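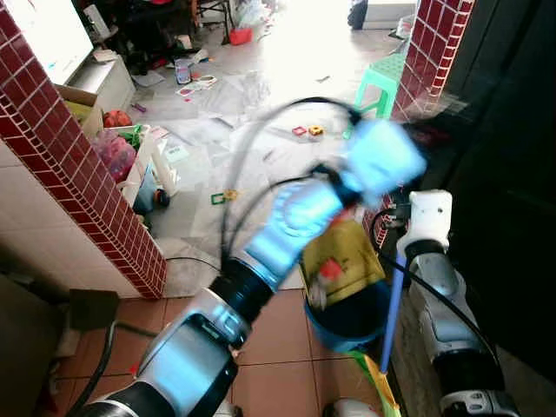 The operator who looks after home sessions for Zusby has been steering robot arms through other people's chores since last February, and she still laughs when I ask if it's boring. "Oh, you'd think so, wouldn't you? But every floor is different, and so is every mess!"

Her job is to do the tidying through the machine, over and over, so that the learning system has plenty of examples to copy from. A good day brings in 40 of them (50 if the cables behave), and the collection stood at 2619 when we spoke.

I wondered whether the clumsy tries get thrown out. "No, no, we keep lots of those," she told me, pouring us both more tea. "If I reach for something and miss, and then I go back and get it, that's a lovely thing for it to learn from. What I don't keep is the ones where I stopped to think too long."

Long handles are her least favorite. "A broom has its own ideas," she said. Next week she moves on to kitchens, and she has already asked for a taller chair.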